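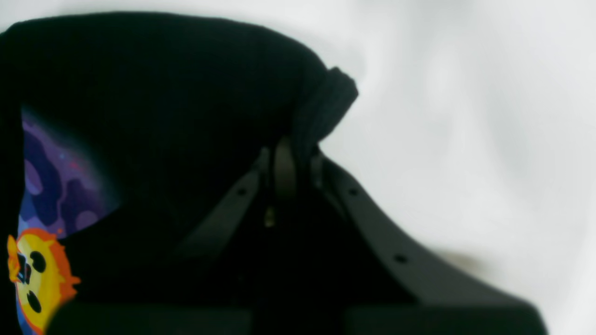 Figure 2. Black knit fabric with a thick rolled or ribbed edge and a colorful printed patch, on a white cloth.

4.2 Why people keep clothes they no longer wear

When we began the Stonbridge interviews, we expected to hear mostly about money. People would tell us, we thought, that a sweater had cost too much to give away, or that it might fit again someday. We did hear some of that, and Gunn's earlier work on closets in Yule had prepared us for it. What we had not prepared for was how long people would talk about a single piece of clothing once they had it in their lap, and how often the talk wandered off to a grandmother, a first apartment, or a bus ride in the rain.

Of the 437 households that returned our survey, a good many wrote in the margins, and those notes were a pleasure to read (and, we admit, slow to code, as Halim and Saarinen did the whole set by hand over most of a winter). The word that came up again and again was "soft." Knitwear in particular seems to be kept for how it feels after years of washing. One woman in Stonbridge told us she had not worn her brother's pullover outside the house since college, but that she still reached for it whenever she had a cold. Another kept a child's top for the picture on the front, long after the child had grown taller than she was.

Printed and patched pieces deserve a word of their own. Bright cartoon designs like the one in Figure 2 belong to a kind of decoration that many of our participants tied to a certain age, their own or a child's. Mansour has suggested that a print works a little like a date stamp, and our interviews lean his way. Plain garments were more often described by touch or by use ("my gardening one"), while printed ones were described by who wore them and when. We would not want to push this too far, because the seven longest interviews account for a large share of the examples.

Mending came up less than we had hoped. Several people owned a sewing kit and had every intention of using it, and quite a few kept a small pile of things waiting for a free afternoon in December, when the holidays would surely leave some time. Wuisan's visits to the Vondow mending circle, which we describe in Section 5, give a fuller picture of the people who do get to the bottom of that pile.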